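Best surface for rolling and folding sourdough? Finally replaced my worktop

Forum > Bread and Baking > Kit and Kitchens

crumbandcoffee
Posted 26th May

Right, I have been baking in a rented kitchen with a tiled worktop for years, and anyone who has tried to scrape dough out of grout lines will know my pain. We have moved and I get to choose! I bake most mornings before work, mostly a white sourdough with a bit of rye in it, plus enriched doughs when the family are over (cardamom buns, cinnamon knots, the odd brioche that I always regret at five in the morning).

So what do you all work on? Wood, stone, steel, something else? I've got room for one proper stretch of it next to the oven and I would love to hear what people have lived with for a while. Budget is decent but not silly.

millstonemary
Wood, wood, wood. I have a big beech board with a lip on the front that hooks over the edge of the counter, and I'd save it from a fire before I saved the telly. It has a little bit of grip, which you want for shaping. A boule needs something to pull against or you just push it round the kitchen like a curling stone.

Scrape it down, wipe with a damp cloth, dry it standing up. I oil mine every February and that's the lot.

tinloaf_ted
Can't agree with Mary on this one, sorry. Wood is lovely for bread but she's forgotten the buns. The moment you have butter in the dough you want something cold and smooth. I did croissants on a wooden board for two winters and the butter went soft before I'd finished the second turn, every single time. Moved to a stone slab and my layers came right that same weekend.

millstonemary
I haven't forgotten the buns, Ted. I make buns on the board constantly! Put the dough in the fridge first, like a normal person.

tinloaf_ted
Croissants though, Mary. Croissants.

evelien_bakes
Hello from a very floury kitchen! Evelien Van Dijk, I run the Saturday baking table at Memik and have probably tried every surface going by now. I'd say smooth and pale wins for a mixed baker, and pale matters more than people think. You can see where your flour is and isn't, you spot a dry scrap of dough before it gets folded in, and it makes the whole corner feel bright on a dark morning.

I have a snap of a pale one, and it's about as plain as a surface gets:

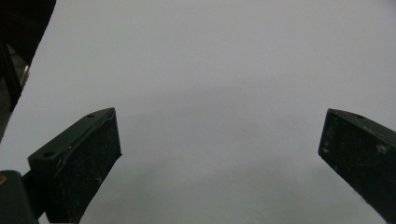

Smooth and a pale grey-white, with plenty of clear space in the middle.

That sort of colour would be my pick for you, crumbandcoffee. For shaping, use far less flour than you think you need. On a smooth top the dough sticks by just a whisker at the base and that gives you the tension Mary is talking about. Wet hands, quick scraper, drag it towards you, quarter turn, drag again. It took me a month of wonky loaves to get the feel for it and now I'd never go back.

crumbandcoffee
Evelien this is brilliant, thank you! I'd never thought about the colour at all. The sample I was leaning towards is nearly black, and now I'm picturing myself hunting for flour on it (or worse, never being able to stop seeing the flour on it).

ryeandshine
Dark worktop owner checking in. You will see every speck of flour, forever. You will wipe it, turn round, and there it'll be again. Looks gorgeous for the ten minutes after cleaning. Go pale.

ulises_s
Joining in because I have strong feelings. I've got a slab from Likside, cost me 339 delivered, and it just sits on top of the old laminate on a rubber mat. No fitter needed. If you're not sure, try that before you commit to a whole worktop! You can take it with you if you move, too, although you'll want a friend for the lifting.

I also tried a Girkon silicone mat before that. Fine for pizza, hopeless for anything where you really lean in, as the mat creeps. Gave it to my sister, who rolls fondant on it and thinks it's marvellous.

tinloaf_ted
Seconding the loose slab. Is that the thick one, Ulises? I looked at Likside and couldn't work out the difference between the two they sell.

ulises_s
The thicker one, yes. The thin one is cheaper but I'd worry about it cracking if you slap brioche about the way I do.

millstonemary
Nobody has mentioned the cold. My daughter has stone and in winter the dough sits on it and sulks. Bulk ferment is fine in a tub, I grant you, but a long bench rest on a cold slab sets her back a good half hour. Something to bear in mind if the kitchen isn't well heated.

evelien_bakes
Very fair, Mary! I do my bench rest on a floured tea towel over a tray for exactly that reason, then bring it back to the smooth top for final shaping. I wouldn't want to lose wood altogether, and I still cut everything on it.

ryeandshine
Whatever you choose, get a decent metal scraper with rounded corners. I put a scratch in mine with a sharp-cornered one on the first day and I look at it every morning.

crumbandcoffee
OK, I think I've been talked into a pale smooth worktop AND a beech board for the bread. My other half has just read this over my shoulder and asked whether we are opening a shop. Mary, what size is your board? And does the lip get in the way when you're rolling out?

millstonemary
Sixty centimetres by forty five, and no, the lip hangs down over the front so the top is completely flat. Buy it a bit bigger than you think. You'll be rolling out cinnamon knots on it by the end of the week, whatever Ted says.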